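Home Guides Set-up Faults Community Contact
Search the Nurnura guides Go

Tessier bench unit – set-up guide
Section 7: Sorting spoons into bins

Read this section before you promise anyone that the machine will do the washing-up. It won't. What it can do, on a good afternoon and with you standing beside it, is pick a spoon off a table and put it in a bin. The makers' word for this is "tidying". We have kept the word in the menus and tried to keep it out of this guide.

The steps below assume you have fitted the gripper (section 4) and finished the camera check (section 5).

7.1 Setting out the table

1. Wipe the table and let it dry. Old scuffs can stay. Fresh smears of grease should go.
2. Place the bins in a row along the far side, long edges touching or nearly so. Use bins of different colours. Two of the same colour will be mixed up sooner or later, usually sooner.
3. Open the Layout page and give each bin a name. Short names are best. Bin names longer than 11 letters are cut off on the handset.
4. Lay out the spoons by hand. Leave a clear gap between them and keep handles from crossing.
5. Press Look, wait for the tone, and compare the outlines on the handset with what is on the table.

Note: Step 4 is the part most buyers object to, and we think they have a point. If a person has to spread the cutlery out first, that person could have put it away. At present the unit can't deal with a heap, and the Priltlow update, whatever you may have read, does not change this.
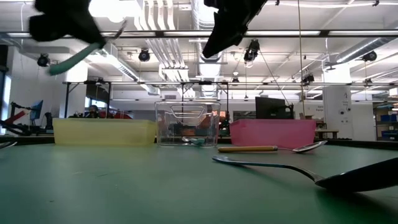
Fig. 7a. Bins along the back, one teal-handled spoon in the clear bin, two spoons still on the table. Gripper open, nothing held.

7.2 Running the task

6. Stand where you can reach the stop button. Stay there.
7. Choose Sort, then choose which bin each kind of spoon should go to. If you skip this, everything goes to the bin named first.
8. Set the speed to Slow for the first 100 picks. The counter is on the Status page and can't be reset from the handset.
9. Press Start. The arm will move to the nearest outlined spoon, pause, and close.
10. If the gripper closes on nothing, let it try once more. After a second miss, press Hold and turn the spoon so that the handle lies across the fingers.

CAUTION: Never move a spoon by hand while the arm is over the table, even if it is plainly about to miss. Press Hold first.

CAUTION: Knives are not spoons. The unit does not always agree. Keep them off the table altogether.

7.3 What to expect

Large serving spoons are harder than small ones. They are heavy at one end and tend to swing when lifted by the handle. Dark metal gives more trouble than pale wood, and shiny bowls can throw the outline off if there is a window or strip light nearby. Clear bins are harder to find than coloured ones. If the Layout page keeps losing a clear bin, put a strip of tape along its front edge and press Look again.

Our own test at the Testitlow workshop ran to 972 picks in May, all of them laid out by hand beforehand. We do not print a success rate in this guide. The one on the box was measured with a single kind of spoon – a good deal kinder than a kitchen drawer – and you should judge the machine on your own cutlery.

7.4 Finishing

11. Press Park and wait for the arm to stop before you reach for the bins.
12. Check each bin by eye. The Done message means that the unit has run out of outlines. It does not mean that the table is clear or that every spoon is in the right place.
13. Switch off at the wall if the unit will be left overnight.

Next: Section 8, Cups and other round things

Was this page useful? Yes No
11 comments 7 shares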